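May
Notes by Sihan Qian, for the Drurkbridge evening course in packing and stockroom work

Session 4: Bottles, and why we lay them down first

Welcome back! Last time we got through flat goods and boxes, and I promised you something livelier, so tonight is liquids. I love this session. A bottle looks like such a simple thing until you try to put several of them together, and then the shape of the shoulder, the cap and the grip all start to matter.

Start on a clear stretch of table with your sheet of plastic spread out to one side. Lay each bottle on its side and turn the caps the same way. Hold it near the neck when you slide it across, and keep your other hand free for the base (full detergent bottles are heavier than they look!).
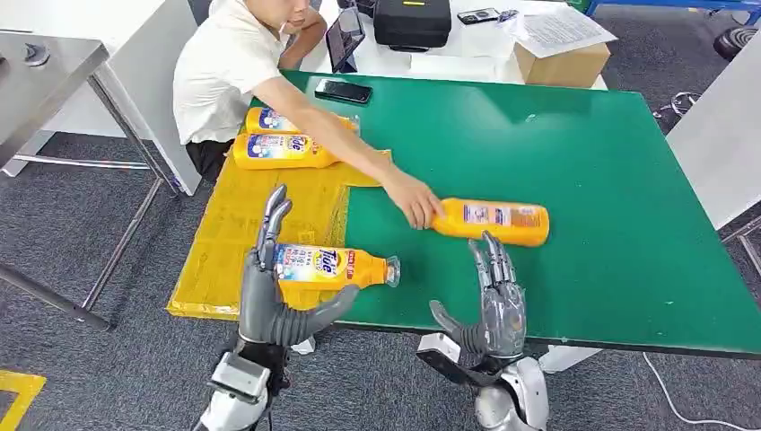 Once the caps agree, the rest goes quickly. Bring the second bottle up close behind the first, label showing, and check each cap with a firm twist before you fold anything over. Wrinkles in the sheet are fine. A loose cap is not, and Gualtiero Mazza still brings up the Odukoya order every time I teach this.

For practice: wrap a set of 3, unwrap it, and do it again with the caps facing the other way. Read page 71 of the Osus workbook before next time, we'll be using the table of weights.

Last updated: May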